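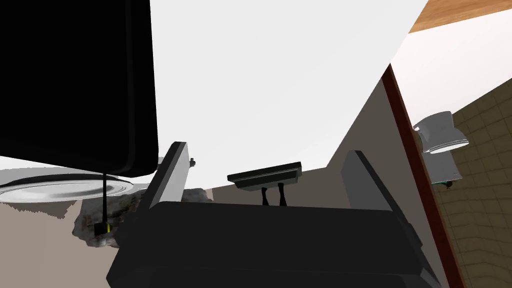 Computer rendering of an open gripper, holding nothing.

Your money, their black marker

Back in August I asked Budcombe University for the paperwork on the Dunutero study, a sleep and nutrition project paid for out of the state research fund. You and I are the state research fund, in the sense that we get the bill. I asked for the grant application, the progress reports and whatever e-mail passed between the lead lab and the Gumede Institute, which was hired to crunch the numbers.

I got a very nice acknowledgment the same afternoon. It thanked me for my interest in transparency. I have learned to put one hand on my wallet when anybody thanks me for my interest in transparency.

The estimate came next. It would cost $2,000 to search for records that the university is already required to keep in a single file. I wrote back and asked what the search consisted of. Was somebody going down into a mine? The records office said the price reflected "staff time and review," and offered to knock it down to $1,000 if I would drop the e-mail. I said I'd keep the e-mail, thanks, and appealed. The fee was waived with no explanation, which makes you wonder about the people who just pay it.

What finally arrived, on a Wednesday at ten minutes to five, was 163 pages. I made coffee. I didn't need to. Most of it reads very fast, on account of being solid black.

A few things did survive. The application promises that full results will be "shared promptly with the public and the scientific community." The first progress report says the results are being prepared. The second progress report says the results are being prepared, in the same sentence, with the same comma in the wrong place. By the third they had fixed the comma. I count that as a finding.

The budget section tells you the project bought travel. It won't tell you to where. There is a line for "participant incentives," amount blacked out, and a line for "outreach materials," amount blacked out, and a line for office supplies, amount proudly displayed. If you were worried that the Dunutero team was being reckless with staplers, rest easy.

The e-mail is better. One message from the lab to the Gumede people has a subject line reading "how do we want to describe the dropouts," followed by a page and a half of ink. The reply in full, minus the parts I'm not allowed to see, is "Agreed." Now, people leave studies all the time, and for dull reasons. They move, they get bored, they get tired of writing down every cracker they eat. Maybe that page and a half is a perfectly ordinary discussion of crackers. I'd love to print it.

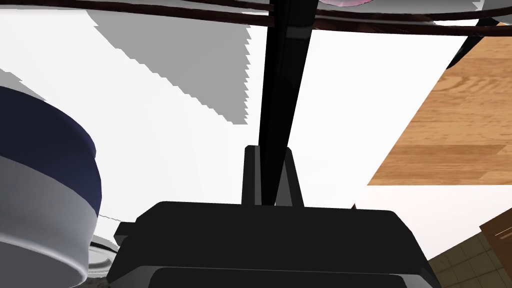 The university's excuse for all the ink is that the results are unpublished, and unpublished results can be held back so that a competitor doesn't run off with them. Fine, as far as it goes. A lab that did the work ought to get first crack at writing it up. The trouble is that there's no deadline in the rule, so "unpublished" can go on until everyone involved has retired to a lake. Look at the two black fingers up there and the sliver of space between them, and you'll have a fair idea of the room the law leaves between "still preparing it" and "sitting on it." The lab gets to say which one it is.

Reader Vaughan Partington wrote in after my last item to ask whether I'm just against science. No, Vaughan. I like science. I like it so much I'd enjoy seeing some of it. When a drugstore takes my money I leave with a bag. All I've got out of Budcombe is a nicely formatted cover letter.

There is a modest fix on the table. Drorneck, two counties over, put a clause into its own local research grants saying that the last payment doesn't go out until a plain summary of the results is posted, good news or bad. Four grants have closed under that clause, and all four summaries are up. One of them says, more or less, "We tried this and it didn't work." I read it twice, it was so refreshing. It runs a page and has no black on it anywhere.

The state version of that clause has been referred for further study. I've put in a request for the study.

If you took part in the Dunutero project, or dropped out of it, I'd like to hear from you. Hit reply. Your name stays out of it unless you want it in. I own a black marker too.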